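Section 3. Recording Demonstrations at the Tabletop Station

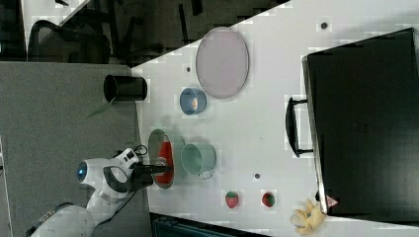
3.1 Purpose of this section

This section sets out the procedure for recording demonstrations with the Grulolach arm. It applies to all operators who contribute to the Gimamia collection, whether they work alone or under supervision. Operators who have not yet completed the safety briefing in Section 1 should do so before continuing.

A demonstration is one complete attempt at one written task, from the rest position back to the rest position. Demonstrations are grouped into sessions of 30.

3.2 Before the session

1. Sign in at the Clesness console and open the task list for the day.

2. Read the task sentence in full. If the wording could be met in more than one way, ask the session lead which reading is intended.

3. Set out the objects named on the layout card. Tableware, food items and cloths may share the table with objects that play no part in the task. These additional objects form part of the layout and are to be left where the card places them.

4. Check that the arm can travel from rest to the far side of the working area without touching any object, cable or person.

5. Open and close the gripper fully 3 times. Report any hesitation before recording.

Note: Soft items such as cloths need not match the card fold for fold. Place them in the correct area and let them fall naturally.

CAUTION: Keep hands and loose clothing clear of the table whenever the status light shows that the arm is live. Press the stop button before reaching in, even for a moment.

3.3 Recording a demonstration

1. Press Start and wait for the tone.

2. Move the arm at a steady pace. Avoid long pauses above an object — the learning system will treat a pause as part of the task.

3. When grasping a bottle or other rounded object that is lying on its side, bring the fingers down across its narrow width and close them slowly. Do not push the object along the plate in order to seat it.

4. Lift the object clear of its support before moving sideways.

5. Release the object only when it is resting on the target surface.

6. Return the arm to rest and press Stop.

7. Mark the demonstration as Complete, Recovered or Failed.

"Recovered" is to be used where the first grasp was missed and the operator corrected it without touching the objects by hand. Recovered demonstrations are of value and should not be deleted. A demonstration in which a hand entered the working area is always marked Failed.

3.4 Changing the layout

After every 13 demonstrations the console will display a new layout card. Move the objects, confirm the card number and continue. Small differences in angle between one operator and the next are acceptable.

Note: Layout card 389 has been withdrawn. If it is displayed, select Skip and make an entry in the session log.

3.5 Closing the session

1. Send the arm to rest and switch off the drive power.

2. Start the transfer to the Chang store and remain signed in until the file count agrees with the console.

3. Record any damaged or missing objects in the session log.

Questions on this section should be addressed to Nam-gil Ryu, Data Collection Office. The task list is next due for review in October.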